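Bench notebook, Sunday, afternoon session

Back on the pink basketball. I left it on the shelf over the week and by the time I got to it today it had gone soft enough to dent with a thumb, so the question from last time (is it the ball or is it the valve?) is still open. I'm leaning valve. The Vudska pump came with a tiny bag of spare needles and I'm pretty sure the first one I used was a bit rough at the tip, which can't have done the rubber any good.

Things I did before pumping, so I remember next time: wiped down the valve, wet the needle (plain water, we're out of glycerin again, please somebody order some with the Plesent parts), and pushed it in straight and slow with a little twist. It went in so much easier than last time! I'm never going in dry again.
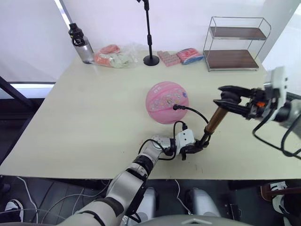 Started with 15 short strokes, then stopped and gave it a squeeze. Still squishy. Another 15 and it was getting somewhere, and after 3 rounds it felt like a ball again. I know there's a proper pressure printed on most balls but I couldn't find one on this one, what with all the cartoon decoration, so I went by the drop test: let it fall from shoulder height and see if it comes back up to the waist or a bit past. That's good enough for a kid's ball that mostly gets rolled down the hallway at Tistudico anyway.

One thing to watch is the hose. It's happy as long as it has a nice wide curve in it, but if the pump sits too close to the ball the hose pulls sideways on the needle, and that's how you bend one. I've bent 2 so far, both the same way, both my fault. Keep the pump low and let the hose loop. 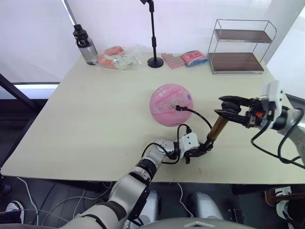 Page last changed: Sunday, 5:40 pm

Pulled the needle out straight and put a drop of soapy water on the valve. Got one lazy bubble, then nothing for as long as I had the patience to stare at it (not long, I wanted coffee). So maybe the valve is fine after all and it was the needle the whole time? I'll leave the ball on the shelf overnight and do the thumb test in the morning before anybody plays with it.

Also, the decorations have held up way better than I expected. I was careful to keep the soapy water on the valve and off the printed part, and I'd say keep doing that.

To do:
Order glycerin and a pack of needles (the thin ones)
Throw out the bent ones, they keep ending up back in the bag
Ask the Khương store if they sell valve plugs separately
Try the same thing on the old brown ball, which has been flat since February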